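**Prirero asks offices to hold off on the desk organiser**

*For release Sun 10 July*

Prirero, the Lynch office furniture and fit-out firm, is telling its customers something its own sales team was not keen to hear. Most desks do not need another organiser, and a good many would work better with fewer of them.

The advice comes out of a desk review the firm carried out in May across 19 small offices. Staff looked at 259 desks, wrote down what was kept on them and asked the people who sat there what they had used that day. The answers were short. A pen, usually. Some paper. A mug.

The firm had gone in expecting to back up the claims that come printed on the boxes. Storage makers like to say that a tidy desk makes for faster work, calmer staff and better meetings. Prirero has sold products on the strength of those lines for years and says it can't find much behind them.

"We asked our suppliers what the claims were based on," said Martim Teixeira, who runs the firm's product range. "One sent us a brochure. One sent us the same brochure in a different colour. I'd like to believe a drawer insert can lift morale, but I'd want to see it happen first."

What the review did find was a lot of storage holding other storage. Trays were stacked inside trays. Drawer dividers were still in their wrapping. At one office, a three-tier letter rack had been labelled In, Out and Pending, and all three levels held takeaway menus.

From this month Prirero will stop offering its Vunemik desk set as a standard part of office fit-outs. The set has 11 pieces and has been added to most orders by default, at the customer's cost. It can still be ordered by anyone who wants it. In its place the firm will supply a plain desk, a chair that fits the person using it, and one pen holder. Customers can say no to the pen holder.

The firm is also dropping the phrase "productivity workspace" from its catalogue. The desks will be called desks.

Not everyone at Prirero thinks this is wise. The Vunemik set brought in steady money, and there is a fair question about whether customers will simply buy the same trays somewhere else. The firm says they might. It has no figures to show that fewer accessories will make anyone better at their job either, and it won't be claiming so in its advertising.

Offices that want to try the approach before spending anything are asked to clear one desk, put everything in a box and leave the box within reach for two weeks. Whatever has been taken out by the end can stay. Prirero will collect unwanted trays, racks and dividers in working condition from any office in Lynch and pass them on through the Mokska reuse depot, with room for 2,000 items in the first round. Broken pieces won't be accepted. 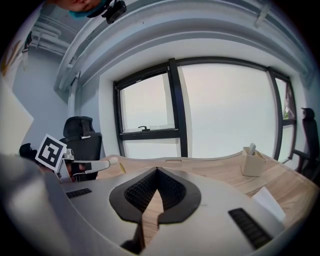
**Liam Ó Súilleabháin**
Workspace Adviser, Prirero

The light wooden desk by the window has a cardboard pen holder, a sheet of paper and one small yellow item on it, with a black mesh chair behind. I get asked what a desk like that is missing. My answer is that I'd ask the person who sits there, and I wouldn't bring a catalogue.

People do push back on this - mostly managers, who worry that a bare desk looks as though no work gets done at it. I don't put much stock in how a desk looks. I have seen very neat ones where the bills went unpaid, and the opposite too. If the pen is where your hand goes and the chair doesn't hurt by three o'clock, I would spend the money on something else.

**Collection bookings:** Offices in Lynch can book through the Prirero front desk. Please have items boxed and the box marked with the office name.

**Media contact:** Martim Teixeira, Product Range, Prirero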